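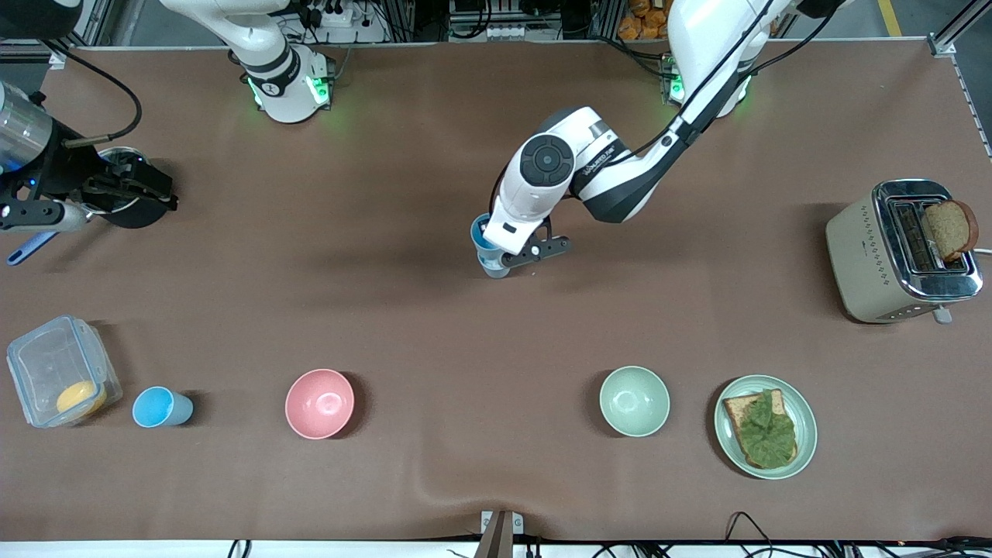
My mother's kitchen took me seven days to pack, and I'd told everyone it would take an afternoon. I started with the drawers (string, candle ends, a key to a house we left before I could read) and worked my way up to the things I cared about. On a brown tabletop it all looks so small, a pink bowl, a pale green bowl, a wide bare gap between them, a light blue cup tipped over on its side. I kept wanting to put something in that gap. There used to be a yellow bowl, you see, and my brother dropped it off the back steps in Samthorpe one June, and he still says it was me.

Anyway, the bowls! The pink one was mine for oatmeal and the green one was his, and if you mixed them up there was war before school. My mother never took sides. She just ate her toast over the sink and read the Wedska bus timetable like it was a novel.

I called him on the sixth night and said I was wrapping the green one for him.

"I don't want it," he said. "Where would I put it?"

"In a cupboard. Where people put bowls."

He went quiet - I could hear his dryer going - and then he asked if it still had the rough spot under the rim. I ran my thumb around and there it was. I told him so, and he said well, maybe he had room for one bowl.

So I wrapped it in two dish towels and a page of the Wutby paper and wrote his name on the box in the biggest letters I could manage. The pink one I didn't wrap at all. I washed it, filled it with cereal at eleven at night, and ate standing up at the sink, with the timetable still taped to the window. The 766 to Samthorpe doesn't even run anymore. I left it up and went looking for more tape.

Home | Stories | Archive | Contact

We use cookies to remember your reading settings. Accept | Decline

© Lindqvist Stories. All rights reserved. Back to top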